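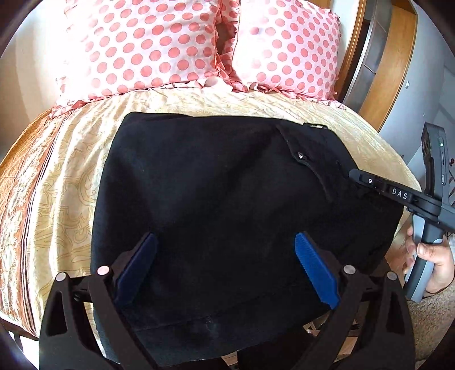 Black cloth, a metal fastener, a seam or two.

Every Town Deserves an Alterations Shop

Opinion | 02/03/2018

I moved to Gestness for the river and the rent, and I stayed (I will say this to anyone who sits next to me on a bus) for the alterations shop. It's called Gashaw, it's between the bakery and a place that sells vacuum bags, and the counter is so narrow that you have to hold your coat over your arm while you talk. I love it more than any restaurant I've ever eaten in.

My argument is simple enough. A town that can hem a pair of pants is a better town to live in, and we ought to treat that kind of shop the way we treat the library or the hardware store, as something worth going out of our way for.

Start with the plain fact that hardly anyone is the shape clothes come in. I'm a 32 in the waist on a label and nowhere else. My legs stop earlier than the people who cut pants would like, and for most of my life I dealt with that by rolling, stapling (once, before a wedding) and walking on my own cuffs until they frayed. I thought of this as a problem with me. Then I paid for a hem, and a dart at the back of the waistband, and walked out in a pair of pants that had been made for somebody else and now weren't. I went around the block twice just to feel it!

What I'd bought was maybe an hour of a skilled person's attention. Think how rare that is. The dentist gives it to you, and a good barber. Someone kneels down with pins, looks at how you stand, asks whether you always wear those shoes, and tells you, kindly, that one shoulder sits lower than the other. I've had yearly checkups that were less thorough.

And then there's black. Anyone who sews will tell you black is the worst color to work on, all the stitches vanish into it and you end up unpicking by feel, with a lamp pulled down to your nose. It's also the color half of us own the most of, for work and funerals and nights when nothing else is clean. Black pants get worn hard and thrown out fast, often over nothing more than a fastener that came off or two inches of seam.

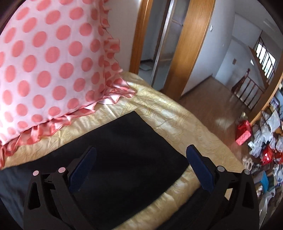 Photo: Gestness Ledger

I'd like us to stop throwing them out. I'm not going to scold anyone about landfill, partly because I don't have the standing and partly because scolding has never made a person find their sewing kit. What works, at least on me, is pleasure. A mended thing is a pleasure! You get the old softness and the broken-in knees, and you get to keep wearing what you already know you look all right in, which at my age is valuable information.

The usual complaint is price. Why pay to fix something when a new one costs hardly more? I've made that complaint myself, in the parking lot of the big stores out at Urnia, with a bag in each hand. But the new one never fits either. You're back where you began, with cuffs under your heels, and the drive on top of it. I also think we've gotten strange about what labor costs. We'll pay gladly for a phone screen and then gasp at the cost of a zipper, though putting in a zipper well is a lovely, fussy piece of work and I couldn't do it with a week off and a prayer.

There's a harder complaint, and I take it seriously: these shops are closing as their owners retire, and few young people are lining up. Urnia had two when I first came here. Both are gone, one of them to a phone store. Gestness has 1,495 people on the sign at the town line, and I know that isn't a lot of hems. But the evening sewing class at the Catiden building was full last August, with a waiting list, and the people on it weren't all after a hobby. Some wanted a trade. The school could offer it for credit. The town could knock something off the rent of an empty storefront for anyone willing to put a machine in the window. Neither of those ideas is wild, and I'd come to the meeting and clap.

Meanwhile, go look in your closet. There's something in there you liked a great deal, and it has one thing wrong with it. Put it over your arm and take it down to Gashaw. They close at noon on Saturdays, and they'll want you to bring the shoes.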